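Notebook, Saturday, Pivham bench

Read the Fornum handling rules again over tea. Still not convinced. Rule 4 says sharp items are "presented in a consistent orientation". Consistent with what? If we line every knife up like a shop display, the arms learn shop displays. I'd sooner have them pointing all ways, a few touching, and write down that we did it.

Rule 7, speed cap near blades: fine, but the figure of 300 mm/s is given with no source. Cillian Ó Néill thinks it was copied from the old Madigan sheet, which was for plastic cups. I've set 148 until someone shows me a reason. Slower costs us time and I can live with that.

Rule 9, "operator to remain alert". Not a rule. Can't be checked, can't be failed. Suggest instead: hands off the mat whenever the arms are live, and whoever resets the knives calls it out loud first. Also want the floor kept clear on all sides, in writing. Asell's version had that and somebody took it out.

Sign-off sheet has a box for "risk reduced". I left it blank. We haven't measured anything.

To do: ask who owns rule 4, send Cillian my wording for 9, find out whether bins count as "fixtures".

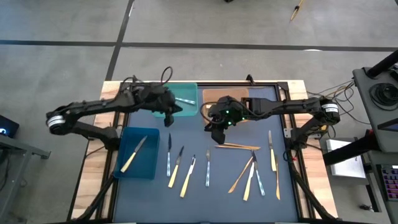

Knife sorting, both arms over the mat, bins and tray in place.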